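Why Do Elbows Only Bend One Way?

Bodies are full of joints, and every one of them has rules. 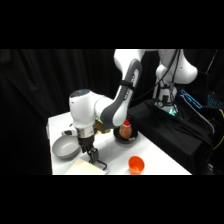 Try it now. Bend your elbow until your hand touches your shoulder. Easy. Now try to bend it the other way, so the back of your hand heads for the back of your shoulder. Stop before you hurt yourself. Your elbow has said no, and your elbow is not going to change its mind.

What is a joint?

A joint is a place where two bones meet. If you had none, you would be one long stiff piece, like a broom, and getting on the school bus would take all morning.

The hinge

Your elbow works mostly like the hinge on a door. It swings open, it swings shut, and when it is fully open it stops. The stopping is done by a bony hook at the top of one of your forearm bones. When your arm is straight, the hook fits into a notch in the upper arm bone – click, end of the road. (It doesn't really click. If yours does, it's probably fine, but tell a grown-up if it hurts.)

Your knee is mostly a hinge as well. So are the joints in the ends of your fingers.

The ball and socket

Your shoulder is the show-off of the family. The top of the arm bone is round and sits in a shallow dish, so it can go up, down, forward, back and around in circles. The bad news is that a shallow dish is easier to pop out of. Shoulders slip out of place more often than any other big joint.

Your hip is built the same way, but its dish is deeper. It moves less and behaves better.

The pivot

Shake your head as if someone has offered you cold cabbage soup. The top 2 bones of your neck made that happen. One is a ring, the other has a peg, and the ring turns around the peg.

What keeps the ends from scraping?

Cartilage, for a start. It is smooth and rubbery and covers the ends of the bones. Many joints also hold a slippery liquid called synovial fluid, which feels a bit like egg white. You are welcome to bring this up at breakfast.

Something to try

Ask a friend to tape a ruler along the inside of your arm, over your sleeve, so the elbow can't bend. Now try to eat a cracker. Then try to scratch your nose. Most people at the Zallthorpe science club gave up on the cracker and just threw it at their mouths, and the floor got most of it.

Last updated 14/08/2026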